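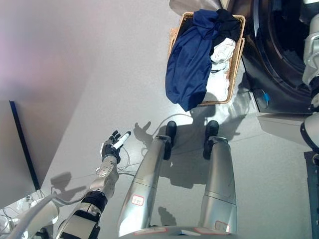 Sorting the wash: notes for the Iscombe evening talk

Reading time: 4 minutes

Slide 1. The basket

Leave this up while people find their seats. Don't start until the door is shut.

Point to the wicker basket. Navy, black and white all in together, and the navy one hanging over the front. Ask who has a basket at home in that state. Wait for hands.

Say: tonight is about what happens between the basket and the machine. I'm Svenja Ackermann, I ran the laundry at the Yupanqui guest house for 7 years, and most of the grey sheets I dealt with went grey at the sorting stage.

Slide 2. Darks and whites

Stay with the same three colours. White comes out first and goes in its own pile. Navy and black can be washed together once they have been through a few washes. New navy goes on its own the first time, in cold water.

Mention the damp cloth test. Rub an inside seam with a damp white cloth. If colour comes off on the cloth, wash it alone.

Somebody will ask about colour catcher sheets. They help a bit. I wouldn't put a white shirt in with new jeans and trust one.

Slide 3. Fabric before colour

This is the part people skip, so go slowly.

Two dark things may need different washes. Anything with a bit of a sheen to it gets its label read before it goes near the machine. Lining fabric, sports gear and satin all have one, and they don't like the same heat. Towels shed lint and dark synthetics pick it up. Keep those two apart whatever colour they are.

Pass around the sample bag here (two black T-shirts, one washed with towels, one without). Get it back before slide 5. Last time it went home with someone.

Slide 4. The basket itself

Wicker lets air through, so it suits clothes that will sit for a few days. It doesn't suit wet things. A wet towel left in a wicker basket will mark the cane and start to smell, and the smell moves to everything else.

Run a hand around the inside of the rim every so often. A broken end of cane will pull a thread in a knit. Snip it off, then sand the stub. A cotton liner also works and can go in the wash with the rest.

Don't fill past the rim. Once sleeves hang over the side they end up on the floor and get walked on.

If asked about cleaning: soft brush first, then a cloth wrung out in warm water with a little dish soap, then dry it in the shade. Full sun makes cane brittle.

Slide 5. What I do at home

Two baskets, one for light and one for dark. Whoever takes it off sorts it. It took my household a month to get used to and I still find socks in the wrong one.

Pockets get checked at the basket, and again at the machine. Zips up, buttons undone, dark things inside out.

Wash when the basket is full, except for whites. I do whites once a week even if it's a small load, because sweat marks set in the longer they sit.

Slide 6. Folding it back

Keep this short, the full folding talk is in July.

Empty the clean load onto a bed or a table. Don't put clean clothes back in the basket the dirty ones came out of unless the liner has been changed. Fold the big pieces first and the pile goes down faster.

Questions, ten minutes. Then tea. The Bresance handout is on the table by the door, I've printed 200. The stain chart is on the back.

Talk given June 27, 2019.

Comments

Imudon
I was in the second row. Did the damp cloth test on a navy dress when I got home and the cloth went bright blue. It's in a bucket by itself now.

marg_w
Is there any way to get the stain chart as a file? Mine got tea on it.

Svenja Ackermann
Marg, yes, I'll ask for it to be put up with the July notes.

Pete from the hill
What about plastic baskets? We've got one with holes in the sides and have never had a smell.

Svenja Ackermann
Plastic is fine, Pete. Easier to rinse out too. I'd still hang wet towels up before they go in.

tolliver
Disagree on washing whites weekly. Two of us here and it would be three shirts and a pillowcase. We wait and soak the collars first.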